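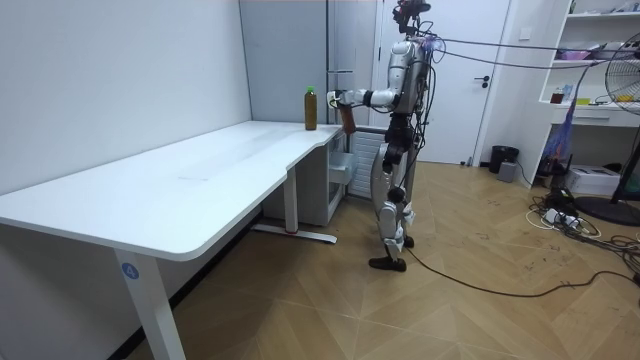
Progress report to the Sandberg Fund, second period

The Clollham bus pilot has now run long enough for me to say what it does, and I would rather the Fund heard it from me than from the press notes. Ridership is up. How much of that is our doing is a separate matter, and I don't think the numbers we have can settle it.

The evening service between Clollham and Zandport carried 1214 passengers over the period, counted by ticket. The old service was counted by drivers with a pencil, and several of them have told me they skipped the last run of the night. So the comparison everyone wants to make, this September against the one before, sets a good count beside a poor one. I have left it out of the summary table. If the board puts it back in, please put this paragraph next to it.

What changed

We moved the last departure from Zandport to 10:40 p.m. The old one left before the late shift at the cannery was over, so the riders most likely to need it were walking or paying for a cab. The new run has regular passengers and I would keep it whatever else is cut.

We also opened 3 new stops along the river road. One is used. The other two are close to housing that hasn't been finished, and I argued at the time that they should wait. They cost little to serve, but each one adds time to a trip that people already call slow.

The Astari booking app

I am less happy here. Astari promised live arrival times by the end of the first quarter of the grant. Riders now get arrival times, but on bad-weather evenings the app goes on showing the timetable as though the bus were running to it. Their project lead describes this as a display issue. A person at a stop in the rain would describe it differently.

The free trial passes went out as planned, 600 of them, mostly through the clinic and the adult school. Around 80 were used more than once. Gunārs Pētersons, who runs the depot, thinks that is a fair result for a first mailing. I think we gave a lot of passes to people who own cars, and I'd like the next batch handed out on the late bus itself.

Money

Spending is under budget, which looks better than it is. The driver training line is untouched: we couldn't release anyone from the rota to attend. Fuel is over. The shelter repairs have been invoiced but not paid – I want to see the second shelter with its roof on before I sign.

Next period

Keep the late run. Drop the two unused stops until the housing has people in it. Hold the final Astari payment until arrival times work on a bad evening, with one of us standing at the stop to check. I would also ask the Fund to wait on the weekend extension. The case for it rests on a survey filled in by people already on the bus, and they were always going to say yes.

Filed under: Grants & Reporting, Rural Transport

Related
Clollham evening service: first period report
River road stops: notes from the public meeting
Revised Zandport timetable
How we count passengers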